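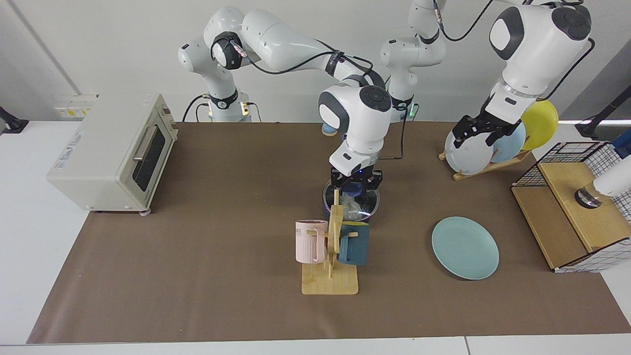 A reader in Clekstead wrote to us that if a person has to move the robot's arms for it, she can't see what the robot is supposed to be doing. It is a fair complaint and we get some form of it most weeks. The answers below are our attempt to deal with it, along with the other things people ask after a Jorkari open day or after reading one of the company's leaflets. We don't sell robots and we don't take money from anyone who does.

Last updated 23/06/2026

Is somebody driving the robot in these demonstrations?

Very often, yes. If you watch two robot arms sort out plates and mugs, you may be watching a person move them by remote control, you may be watching a program, or you may be watching a program with a person ready to take over. You can't tell by looking at the arms. Ask, and ask in plain words: "Is anyone controlling it at the moment?" If the reply is about how much the system has learned, ask again.

What is the point of driving it by hand, then?

The idea is that every time a person takes the arms through a job, the computer records where the arms went, when the grippers opened and closed, and what the cameras saw. Do the job enough times and a program can be trained on the recordings, in the hope that it will do the same job by itself. The trade calls each recording a demonstration, which is an unlucky word because the public uses it for something else.

We have no quarrel with the method. Our quarrel is with the way recordings get shown to customers as if they were results.

How does a person show it what to do?

There are two common ways. In the first, you take hold of the arm itself and push it through the movement while it goes slack enough to let you. In the second, you stay off to one side and work a pair of handles, or a smaller copy of the arms, and the real ones follow. Jorkari offers both. Two arms are hard work for one person by the first method, for reasons you will discover if you try to bend two elbows and work two grippers at once.

Our own preference is for the handles, though it took us longer to learn. Pushing the arm by hand also means your own hands and sleeves may get into the recording, and they won't be there when the program runs.

Why is it always plates and mugs?

Plates and mugs are cheap and familiar, and most people know what a finished job looks like. They are also harder than they seem. A plate in a rack has to be gripped by a thin rim and lifted clear of its neighbours. A mug on a peg has to come off along the line of the peg, and if the hand pulls the wrong way the whole stand comes with it. A clear plastic bag is worse, as cameras have a poor time with see-through things and a bag never lies the same way twice.

The sceptic's point is that a table with a mat on it is a very kind sort of kitchen. Your own has a tap, a damp cloth and a cat. Nothing learned on the mat tells you how the robot will get on with those. 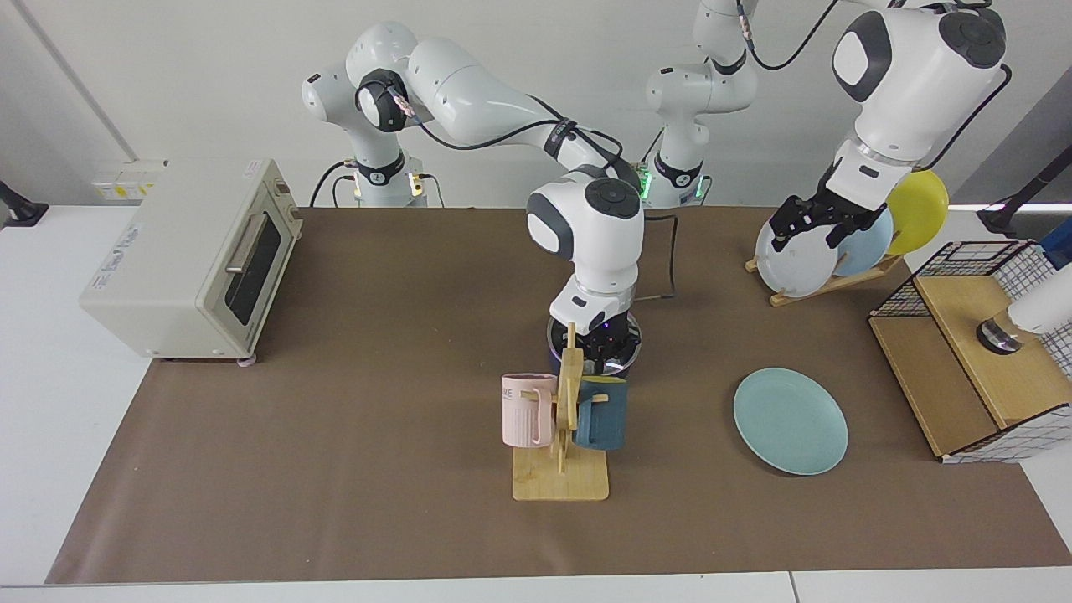 You could train a teenager to do that in an afternoon, one visitor told us at the Clekstead open day, and the teenager would know what to do with a mug he had never seen before. We'd agree with the second half. A person shown one mug tree understands mug trees. A program shown one mug tree may only have learned that one, in that spot, with those mugs on it.

How many demonstrations does it take?

Nobody selling this likes to give a number, and they have some excuse, for it depends on the job. Jorkari's leaflet speaks of "a handful of sessions". When we pressed the firm, the figure it gave for a table-clearing job with two arms was around 2,000 recordings. That's a big handful.

Do the sum before you sign. If you are paying a member of staff to sit at the handles, their time is part of the price, and so is the time of whoever puts everything back on the table between goes. That second job is left out of every quote we have read.

Does it work once it has been trained?

Sometimes. Jorkari told us that its table-clearing program finished the job without help 65 per cent of the time. We asked what counted as help and were told that a nudge to a plate did not. We think it should. We also asked whether the plates in the test were the same plates used in the training, and they were.

Still, we would sooner have a firm that gives a modest figure than one that gives none. Dudek, which hires out similar arms, would only say that its customers were pleased.

Can I see it fail?

Ask to. It is the most useful thing you can see at an open day, and how the staff take the request is useful as well. Try these:

Have them turn the plate rack a quarter turn.
Have them swap one mug for a mug of your own.
Have them change the lights.
Ask for ten goes in a row, without stopping to tidy up in between.

A good team will let you do all of it and tell you beforehand which ones will go wrong.

Are bad recordings thrown away?

Some are and some aren't, and opinions differ. A recording in which the driver fumbles a mug and then recovers may be worth keeping, as the program gets to see how to put a slip right. A recording in which the driver forgets what comes next and waves the gripper about is no use to anyone. Ask who decides. At more than one place we visited, the person deciding was the person who had done the driving, at the end of a long shift.

Is it hard to drive?

Harder than it looks for the first hour. You lose your sense of touch, or most of it, so you judge your grip by eye. Nearly everyone squeezes too hard. Depth is the other trouble: from one camera a gripper can look as though it is over the rim of a plate when it is well in front of it, and a second view from another angle helps a great deal.

Three short sessions were enough for most of our own people to clear a table slowly. None of us got quick.

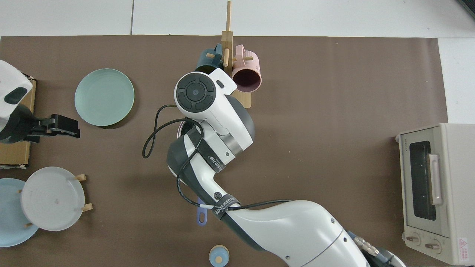 Arm, mug tree and toaster oven on the brown mat.

Why are there different camera views of the same table?

See the last answer, for one thing. The program needs them as well as the driver. One view takes in the whole table and another gets closer to the work, and a thing hidden behind an arm in the first may be in plain sight in the second. It also means that what you see in a sales video is whichever view flattered the arm. Ask for the others.

What is Grana, and do I need it?

Grana is the software Jorkari supplies for storing and sorting recordings. It is optional on paper. Without it you get your recordings in a form that we could open but could not do much with — and we had someone on hand who does this for a living. If you are told it is optional, ask to see a customer who manages without.

Who owns the recordings?

Read the contract. The one we were shown gave Jorkari the right to use customers' recordings to train its other programs, with no payment and no end date. You may not mind. We would mind, if our staff had spent weeks making them. Ask as well what the cameras pick up past the edge of the table, and whether anyone walking by has agreed to it.

Will it get better if I wait?

Probably, though we were told so last time too. The arms are sound enough. The doubtful part is how far a program can stretch beyond what it was shown, and we have yet to see a test of that run by someone with nothing to sell. We hope to try one ourselves in July, with our own crockery, and will put the result on this page whichever way it goes.

Can I send in a question?

Yes, by the form at the foot of the page. Please tell us whether you have seen the robot in person or only on video. We can't say whether a given robot is worth its price to you, and we won't pass messages on to Jorkari or Dudek.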